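What the wash line does to a label

Published May 12, 2026

The technical manager at Grovora does not like the word "recyclable". She will use it in a report when a client's contract requires it, and she defines it on the first page when she does.

"It describes a relationship between a pack and a plant," she says. "If you leave the plant out, the word has no test attached to it. A bottle that washes cleanly on one line can come off another with half its label still stuck to it. Same bottle, same glue."

Grovora is a packaging test laboratory at Nokmont, with two bench-scale wash rigs and a records room that is still mostly paper. Its clients are bottlers, label printers and reclaimers, who tend to arrive with different complaints about the same item. We spoke in the lab's meeting room over the course of an afternoon, mainly about adhesives, which take up most of her working week.

Her starting point is the sequence. Baled bottles are opened, sorted, ground to flake, washed hot in a caustic solution with a detergent, rinsed, and separated by density in water. PET is denser than water and sinks. Polypropylene and polyethylene, the usual cap materials, float. In her view most of what matters in pack design can be worked out from those facts by anyone with a density table.

"People think the cap is the difficult part because it's a different colour and a different plastic. The cap is easy. It floats, we skim it, it has a buyer. I would sooner have the cap on than off, because a loose cap is small enough to fall through a screen early in the plant, and then it's in the fines with the broken glass."

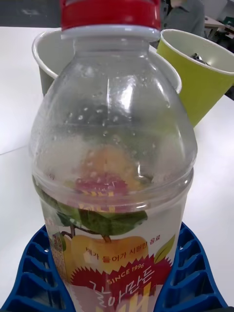
A clear drink bottle with a red screw cap and a printed wraparound label.

The label is another matter. She divides labels into those held by a strip of hot-melt glue, those that are pressure-sensitive over their whole back surface, and those that are not glued at all but shrunk on as a sleeve. Each fails in its own way.

Hot-melt on a wraparound label is applied at the leading and trailing edges, so there is little of it by weight. The question is where it goes when the label lets go. A good glue for this purpose either stays with the label and leaves the system with it, or disperses in the wash solution and is filtered out. A poor one softens, transfers to the flake and sets again in the rinse. She calls this redeposition and says it is the most common finding in her reports.

"You can't see it at that stage. The flake looks fine. You see it after you've extruded a plaque and the plaque has gone yellow, or has specks in it. By then the adhesive is part of the material."

Full-coverage pressure-sensitive labels carry far more glue. Some are designed to release in hot caustic, and she says the good ones work very well, with the film curling away from the flake within the first minutes. The curl comes from the film, which is stretched during manufacture and shrinks when heated. If the film shrinks and the glue is soft, the label peels itself off. If the film is stable, it lies flat and the wash has to work its way in from the edges.

"Clients spend a lot of time choosing the glue and very little choosing the film. I ask what the film is and they send me the artwork."

On sleeves she is more guarded. A sleeve covers most of the bottle, so an optical sorter may read the sleeve and miss what is under it. If the sleeve is PVC, or a PETG that softens and clumps in the dryer, the damage is out of proportion to its weight. If it is a low-density polyolefin, it floats with the caps. Perforations help when the consumer tears them, and she does not assume that the consumer will.

The adhesive study she is best known for in the trade was done for Rathnayake, an adhesive supplier that wanted a ranking of its own hot-melts under a range of wash conditions. It ran for three years. The lab prepared 244 batches of flake, each with a known glue at a known loading, and varied temperature, caustic strength, agitation and residence time.

I asked whether temperature had been the strongest factor.

"Everybody expects temperature. It was strong, yes. But agitation was stronger than we had allowed for, and we'd done a poor job of measuring it. We were quoting stirrer speed, and stirrer speed means nothing if the paddle is a different shape. We had to go back and repeat 55 of the batches with a torque reading. That was an expensive February."

The repeated batches changed the ranking. Two of the glues that had looked poor were fine once flakes were made to rub against each other. One that had looked good depended on a clean solution, and fell away when the same solution was used again for the next batch, as it would be in a working plant. The supplier withdrew that grade from bottle work. She considers this a good result for a study that was, as she puts it, mainly about mixing.

Reused wash water comes up several times in the conversation. Bench tests are normally done with fresh chemicals. Plants run theirs in a loop, filtering and topping up, and the loop carries dissolved sugar, paper fibre, ink and whatever glue has gone into it. Grovora now keeps what the staff call dirty liquor, made to a recipe, and runs each test in clean and dirty side by side. The recipe has been revised more often than she would like.

Ink is the next subject on her list. A label ink that bleeds in the wash can stain clear flake, and a faint pink cast is enough to move a batch to a lower price. Reds and some yellows are the usual offenders. The test is simple: labels alone are stirred in hot caustic, the liquid is filtered, and its colour is read against a blank. A printer can do it without a laboratory, and she would prefer that they did.

"I charge for it, and I tell them on the phone how to do it themselves. Most of them still send me the labels."

Fixing bleed is less simple. An overprint varnish will hold the ink in place, but it adds cost and may stop the film curling. Washable inks, designed to come off completely, suit some sleeves and are a bad idea on an ordinary polyolefin label, where the ink would have left with the film had it been allowed to stay put. She has seen washable ink specified for the wrong label because the name sounded helpful.

We moved on to what happens before the wash. Most of her clients have no control over collection, but the way material is collected decides what the sorting stage has to deal with. Containers brought back through a deposit scheme arrive in fairly clean single streams. Kerbside material arrives compacted together, and the compaction is where she sees the trouble starting.

"Nesting is a real problem. One container ends up inside another, and the sorter gets one object where there should be two. An eddy current will throw a can. It will not necessarily throw a can with a lot of wet cardboard round it."
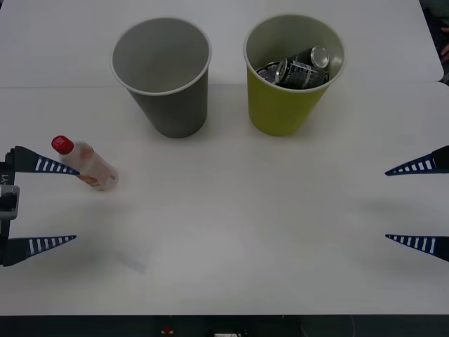
Paper cups, one holding crushed drink cans.

She has little to do with metals beyond that, and is careful to say so. Aluminium is remelted, the coating and print burn off in a furnace stage, and the questions about glue do not arise. What she does see is metal in her PET samples: ring pulls, foil, fragments of can wall small enough to get past the magnets and eddy currents. Aluminium does not stay aluminium for long in hot caustic. It reacts and gives off hydrogen, which in a bench beaker shows as a stream of fine bubbles and in a closed vessel is a safety matter. The lab vents its rigs for that reason.

Fibre is a quieter nuisance. Paper labels, where they are still used, pulp in the wash and load the filters. Her advice to bottlers is to avoid them on PET altogether, and she says this is one of the few points on which the reclaimers and the label trade now agree.

For the last part of the afternoon she showed me the newer of the rigs, a Tromo unit the lab bought to replace a converted laundry boiler. It has a sealed lid, a torque sensor on the shaft and a sampling port that can be opened without stopping the paddle. The port was the reason for the purchase. With the boiler, each sample meant stopping, opening and letting the temperature drop, and the readings at short times were not worth much.

She has a few complaints about it. The software stores results under a file name it chooses for itself. The gasket needs replacing more often than the manual suggests, caustic being what it is, and the gasket comes from overseas. The drain is on the wrong side for the room.

I asked what she would change about bottle design if she were given one thing.

"A smaller label. Less film, less ink, less glue. You can argue with me about every material on that bottle and I'll listen, but I have never tested a smaller label that did worse than the bigger one. And it's the one recommendation that gets taken out of the report, because the marketing people have the surface area written into the brand book."

Her next project concerns tethered caps, and whether the tether changes how the neck of the bottle breaks up in the grinder. The worry is pieces of ring still locked around a piece of PET neck, with a combined density close to that of water, which neither sink nor float with any conviction. She has the bottles in crates along the corridor and is waiting on a set of grinder screens. The work is booked on the older rig -- the Tromo is taken up with adhesives until the end of the quarter.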